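Handout 5: Reading an offer for a bin-picking kit
Course: Buying and Using Automation in Small Warehouses
Tutor: Clive Tunstall

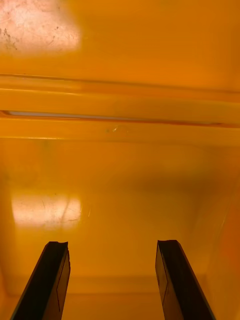
In the last handout we looked at the total price of a picking cell. Now we take one offer and read it slowly, as a buyer should. The offer is for the Kirine kit, sold by Skurnico. It contains a parallel gripper with two fingers, a small camera for the wrist, the mounting parts and one year of software. The arm is not in the price, and many buyers overlook this line.

1. What the seller promises

The offer says that the kit "handles mixed goods from standard bins". Please underline the words "mixed" and "standard". Neither is explained in the offer. Before you sign, ask for a list of the goods which were tested, and for the inside measures of the bins.

2. Fingers and bin walls

A parallel gripper needs free room on both sides of the object. When the object lies against the wall, one finger must go between the two, and often it cannot. Ask the seller what the software does in this case. Some systems push the object to the middle first, others leave it and report the bin as finished.

Glossy plastic is a second difficulty. In a deep orange bin, the ceiling lamps make pale patches on the walls, and inside such a patch you find small scratches and specks that are hard to notice elsewhere. Software may take them for an object. A ridge or a slit in the wall can cause the same mistake. I advise to test with your own used bins - new bins from the seller's showroom are too clean for this purpose.

3. The trial at Kularach

The Kularach warehouse made a trial of the kit in December. They recorded 1237 picking attempts in two bin types. In the matt grey bins there were 619 attempts, the rest were in glossy ones. The report gives one success rate for both types together, so we cannot say which bin was better. This is a weakness of the report and also a good lesson: ask for separate figures before the trial begins, it is difficult to get them later.

4. Service

Skurnico offers a service visit after each 500 hours of work. Finger pads are counted as wearing parts and are paid by the customer. Compare this with the Krūmiņa offer from handout 4, where the pads are included but the travel of the technician is not.

Task for the next meeting

Write a letter to the seller with your open questions, one page at most. Put first the question whose answer could stop the purchase. Bring also the inside measures of one bin from your workplace, with the height of any ridge or handle opening.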